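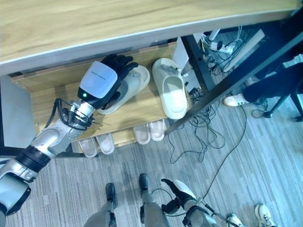
Guests never know which pair is theirs, one respondent from the Rikuldale group told us, so they take whatever is on top and the rest stays where it was. We heard versions of this in most of the interviews, and it became the starting point for this section.

Figure 1. Low wooden shoe shelf under a tabletop. Cream slides on the upper level, pale pink slides on the lower. One cream slide is tilted up on its side.

4. Slipper storage near the door

4.1 What we mean by a slipper shelf

Low, open, close to the floor. Two levels in the usual case. We left out closed cabinets, baskets and the hooks some households use for cloth slippers – these behave differently and are covered in section 5. Also left out: outdoor shoes kept on the same shelf, except where the respondent brought it up on their own. Figure 1 is a typical layout for our purposes, with the shelf tucked under a table so that the upper level is partly roofed over.

Slides were by far the most common type. No heel, one wide strap, nothing to tie. People like them becuase they can be put on without hands. The same thing makes them easy to kick off, and a slide that is kicked off doesn't land as half of a pair.

4.2 Entries and coding

The diary study gave 1,537 usable entries. Each entry is one person noting how they left their slippers at the end of a visit to the entry area: flat and paired, flat and apart, tilted, stacked, or on the floor. Entries with no code or two codes were dropped before this number. The coding sheet was adapted from our earlier work in Vandness and shortened, as people there complained about the length.

"Tilted" needs a note. We use it for any slipper resting on its side or edge, whether or not its partner is flat. The right-hand cream slide in Figure 1 would be coded tilted and its partner flat, so the pair as a whole goes under tilted. Some respondents tilt on purpose, to make room or to let air under the sole. Others just drop the slipper and go. The diary can't tell these apart and we did not try to.

4.3 Upper and lower level

The two levels are used differently. The upper one is the working level – slippers come off and go back many times a day, and the arrangement drifts. The lower one holds the spare pairs in most homes we asked about, and it stays neat for the dull reason that few people reach for it. Several respondents said they straighten the lower level only when sweeping.

Matching color matters more than we expected. Where spare pairs were all one color, respondents reported mixing left and right from diffrent pairs and not caring much, as long as the sizes were the same. Where sizes differed they did care, and a few had marked the soles with pen. Having one color per level, as in Figure 1, was mentioned as a way to keep household and guest slippers apart. It works for the household. Guests have to be told.

Direction is a smaller point. Toes to the wall with heels out was the stated habit in the Twal homes, and the left pink pair in the figure is set with the open heels outward in this way. The opposite habit, toes out, came up mainly with older respondents who said they wanted to step straight in. From a shelf this doesn't help much, the slipper has to come down to the floor first and can be turned on the way.

4.4 The overhanging top

A table over the shelf saves floor space and costs headroom. Respondents with this setup described reaching in from the front, palm down, and dragging the slipper forward by the strap or toe. Putting back is harder than taking out. The slipper is pushed in, meets the back edge, and either stops flat or rides up. A raised back edge keeps slippers from falling behind, which was the main complaint about the flat Elletti boards used in 3 of the homes. Those homes later put in a strip of wood at the back and the complaint mostly went away.

Not tested: shelf depth against slipper size. Large slides with thick soles are an obvious problem on a shallow shelf and we have only scattered remarks on it.

4.5 Limits

Self-report, so the neat codes are probably too high. People straighten the pair and then write it down. Diaries were kept in March, when guests were few in most homes and boots still took up floor space by the door. Summer use may look different. Six households stopped before the end and their entries up to that point are kept in. Wet-room slippers are treated separately in section 6.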